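The Desk in Plestham

Sabina Karunaratne had rented the upstairs room at Plestham for the month of April to finish her translation, and by the second afternoon she had done everything to the desk except work at it. She had wiped it down, moved her pens from one side to the other and back again, and sat for a good long while watching the light slide over the varnish, thinking of her grandmother's sideboard in Kakdale and how you could see your own chin in it if you leaned close enough.

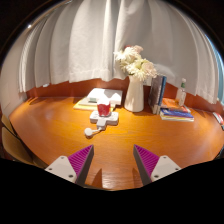
The desk, some time before tea.

She had 100 pages still to go, and all of them were about the ferry to Taltari, and it seemed to her that the ferry would never get there. Mrs. Herath, who owned the house, came up at four with a plate of ginger biscuits and looked the desk over kindly. "You want something to look at, dear," she said, and then she stayed and talked for half an hour about her knees and the price of plums.
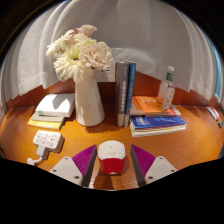

Translating was lonelier than people supposed, Sabina thought when she was by herself again. You spent the whole day in someone else's company and never got a word in. She ate a biscuit, and then (because it was a friendly sort of biscuit) another. The flowers in the tall white vase would never need water, and she found she was fond of them for it, the cream ones and the pink ones leaning up against the curtain as if they had the whole evening to spare. Well, so had she. She pulled her chair in, found the page where the captain was still hunting for his hat -- he had been hunting for it since breakfast, poor man -- and let him find it.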